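Votska hive, summer notes

2 Aug 2021

The Votska colony went into its second year with 3 supers on and a queen I did not expect to keep. She is the one Hideaki Wada raised at Mostside and gave me as a spare. Her brood pattern is solid, with few empty cells, so the plan to replace her is dropped.

I run two hives at the bottom of the lot, both on Kasprzak stands. The stands are steel, with a fixed height and a slight forward tilt so rain runs off the bottom board. The tilt matters more than I thought. A level hive pooled water inside the entrance last November and the lower comb molded at the front.
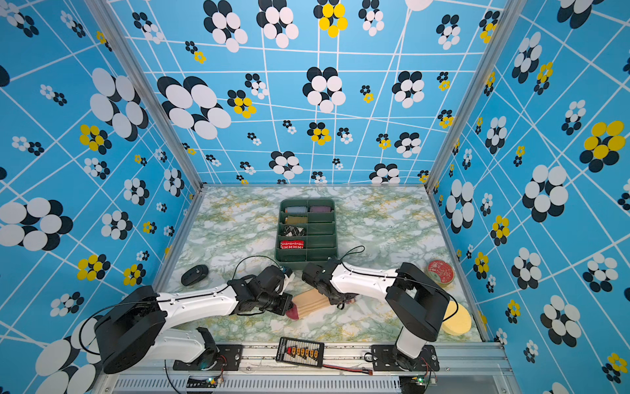

Mite counts

I use the sugar roll. Half a cup of bees from a brood frame, two spoons of powdered sugar, one minute of rolling, two minutes of rest, then shake through the mesh onto a white plate. Half a cup comes to 322 bees in my measure. I checked that once with a dead sample and have used the figure ever since.

The July roll gave 2 mites in the Votska hive and nine in the other one. Nine is close to my limit. Sugar rolls also read low when the air is damp - the sugar clumps and the mites stay put - so I treat the nine as a minimum and will repeat the test on a dry morning before deciding on formic acid. The pads have an upper temperature limit and August here goes past it on most afternoons. 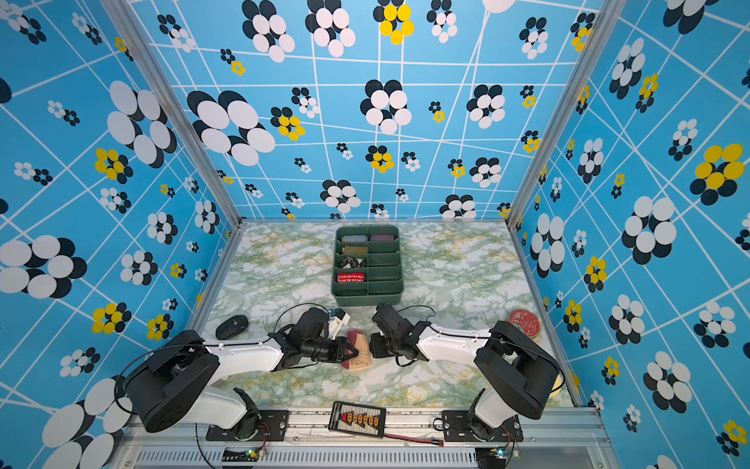

If the repeat comes back above ten, I will pull the supers early and treat in the first cool stretch. That costs some of the late clover, but the bees raised in the next six weeks are the parents of the winter bees and I would like them to be healthy.

Honey so far is 121 pounds from both hives, extracted and strained through a coarse screen only. Moisture was 17.5 percent on the first bucket and slightly higher on the second, where a few frames were not fully capped. I keep that bucket separate and use it first.

Next inspection is in ten days. I need to order foundation before then.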